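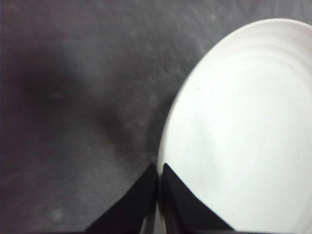
Three months of plates now at the Jeredow canteen in Devton and I've changed my mind twice. Quick notes before my shift, sorry for the mess.

The robot does plates. Only plates. Picks one up by the rim, racks it, goes back for the next. 3,443 on its best day, according to the sheet on the office door. Fine. My wrists are better than they've been since I started and I won't pretend otherwise.

But plates were the job you did side by side. Five of us at the bench, talking rubbish, and that's where the new ones learnt everything - which manager to ask for a swap, how to read the rota, when to keep your head down. Chenxi Cai started in September and has hardly had a proper chat with anyone. She minds the arm. Stands there, clears it when it stops, stands there again. She told me she'd rather be scrubbing pans.

And the pans are still ours, and the greasy trays, and the bins. So the easy bit has gone and the hard bit is now the whole shift. Same pay. Heather Ritchie asked about that at the staff meeting and was told the work is "lighter overall". Overall for who?

I don't want the thing taken out. I want the minding shared so it isnt one person all day, and a bit more on the hourly rate for trays. And ask us before they buy the next one, becuase there will be a next one - they were already measuring up by the pan sink last week.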